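Chapter 4
Home Advantage: How Much of It Is Real?

Ask any fan of Turnville why the team wins at home and you will get an answer before you finish the question. It's the crowd. Ask the same fan why they lost at home last week and the crowd drops out of the story. Now it's the referee, or the grass.

This chapter is about that habit. Teams in most soccer leagues do win more often at home than away. The trouble starts with the reasons people give, which are usually picked after the final whistle and seldom tested against anything.

We will work from one set of results: 946 matches played by clubs in the Jatness league, put together by Tove Hallgrímsson. She began with a simple complaint. Writers kept calling Ruddock's ground a fortress on the strength of 10 games. Ten games is very little. A fair coin will give you seven heads or more in ten tosses fairly often, and we don't call the coin a fortress.

Section 4.1 looks at travel. Section 4.2 takes up crowd noise, including the claim by Elínborg Arnardóttir that noise works on referees more than on players. I find her case better than most, but it leans on 33 matches, and you should keep that number in mind as you read. Section 4.3 asks what happens when two clubs share a stadium, as Ruddock and Grita did for one season – a useful test, though a small one.

Before you go on, write down the reason you believe in most. You will need it for the exercises at the end of the chapter, where you'll be asked what result would make you give it up.

Key terms: home advantage, sample size, away form, chance run

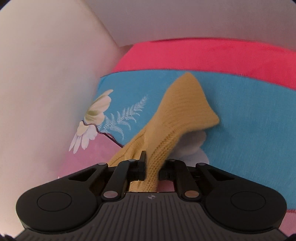
Mustard-yellow knitwear.

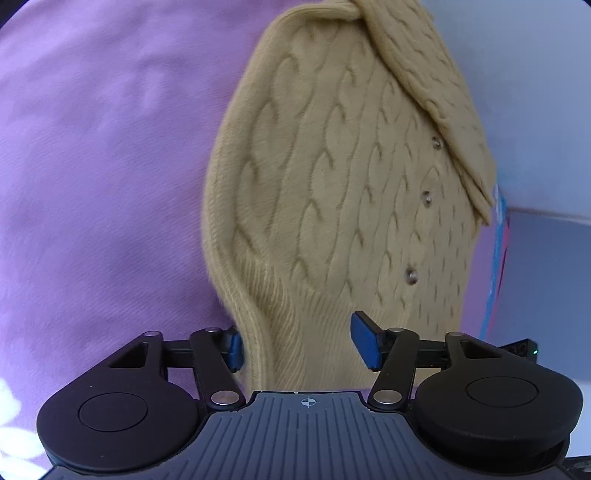 If a club wins its first five home games, does that show the crowd is helping?
Five wins can't show that. The club may simply be better than the five teams it played, or it may have had a lucky run. You would need its away results against similar teams, over a much longer stretch, before the crowd could be given any credit.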